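Print this page | E-mail this entry
Filed under: Bench notes > Switches & panel parts > March

Still on the Trorgate panel. I've been putting off the pushbuttons because the drawer they live in is a disgrace, and every time I open it I lose an hour. Well, today I opened it, and there went the hour! The plan was simple enough: get the spare switches out, find out which ones still make contact, and put the good ones somewhere I can find them before we start drilling the new front plate.

The old front plate had a mix of everything. Somebody before us bought whatever was cheap that week, so we've got parts with labels, parts with half a label, and a bag that just says "Girosach – check" in marker. Check what? I tipped that bag out first and it was mostly mounting nuts, which was a nice surprise as we're always short of those.
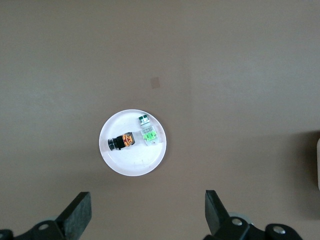

Pairing is the headache on this job. The drawing wants one start and one stop per station and it wants them to match in depth behind the panel, and our spares were never bought with that in mind. I've taken to putting candidates on a white plate before I commit to anything, partly so the small bits don't roll off the bench. The black one with the ribbed collar and the orange and yellow label has a square housing behind it, and the green one has that clear body with the lime green block clipped on below, so they're different animals once you get behind the button. I like the clear body, mind you. You can make out the contacts inside without taking anything apart, and I wish more of them came like that.

Meter readings, for whoever picks this up next: I used the continuity beeper first and then went back over the doubtful ones on the ohms range. Anything reading steady under 1 ohm goes in the good box. Anything that jumps when I wiggle the button goes in the other box, and I mean it this time, we are NOT keeping those "for parts". The worst one sat at 58 ohms and then dropped to nothing when I leaned on it. Bin.

Panel holes: the Ledier drawing gives 90 mm between stations, and I'd like 15 mm more than that if the door will take it, as fingers are fatter than drawings. Need to measure the door stay before I say anything to the customer. Also the old legend plates won't fit the new spacing anyway, so we may as well order fresh.

Spent a while after that wiping contact ends with a cotton bud and a drop of cleaner. Boring job, radio on, quite happy really – I'd do it again tomorrow if the phone stayed quiet.
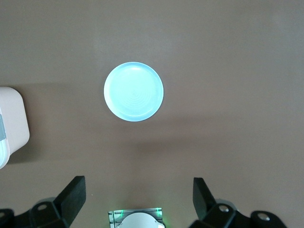 The sorting plate with nothing on it.

To do:
– ask Yadav for a price on 7 matching green ones with clear bodies
– measure door stay, then redo the spacing sketch
– new labels for the drawer (the printer tape is in the tall cupboard, top shelf)
– mounting nuts into a jar, and write NUTS on it

E-mail this entry | Print this page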